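Workshop notebook: box flaps, continued
Saturday, Lorraine Tapsell
3 min read

Came in early with a flask of tea and good intentions, and for once both lasted the morning. This follows on from the July notes on flap closing, where I left things in a bit of a muddle, so I'll try to write it down properly while it's still fresh.

For anyone picking this up cold: we are showing Dretis how to open and close an ordinary cardboard box by doing it ourselves, by hand, with the head camera on, and then topping that up with runs driven from the remote handles. The hand runs are quick and pleasant to do. The remote ones are slow and make my shoulders ache, but they come with the arm positions for free, and Ashby is quite right that the policy gets vague around the last flap without them.

The count as of this morning was 2,011 runs in the folder, of which 1,569 are ones I would happily train on. The rest are a mixed bag — hands out of view, flaps let go too soon, and a whole run of mine from the Kakimville visit where I kept stopping to talk. I had hoped to rescue a few of those by trimming, but the pauses fall right in the middle of the fold and it always looks odd afterwards. I've moved them to the side folder and left them in peace.

Most of today went on the starting position. Ashby's hand runs nearly all begin with the hands already moving, mine nearly all begin with a long hover while I think about my life, and the poor model has been learning a bit of both. On the bench replays it would creep up to the box, wait, creep again and then go in far too fast. We agreed on a simple rule: both hands settle on the near flap, hold for a slow breath, then begin. I did 15 like that before lunch and they already look far more alike when played side by side in Flastik, which cheered me up no end.

A small grumble about Flastik while I'm here. It still drops the first moment of every clip when you export in a batch, and that's the very bit we now care about. Exporting one at a time is fine, if you have the patience of a saint. I've written to them again, nicely.

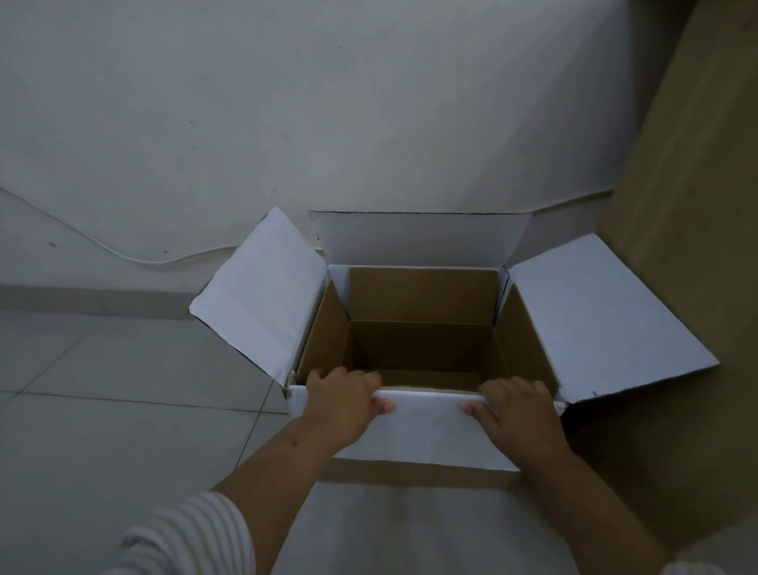

How many hand runs do we need before going back to the remote handles?

Another 400 with the settled start, and then we stop and retrain before doing any more of either sort. I'd sooner find out early if the hover is still in there.

Left for next week: relabel the older runs that happen to start cleanly (there are more than I expected, bless them), ask Ashby about gripper padding, and bring in a cushion to kneel on. My knees have views on all this floor work.

Recent entries
Gripper padding, second attempt
Remote handles: sore shoulders and a lower stool
Flap closing, July notes
What we brought back from Kakimville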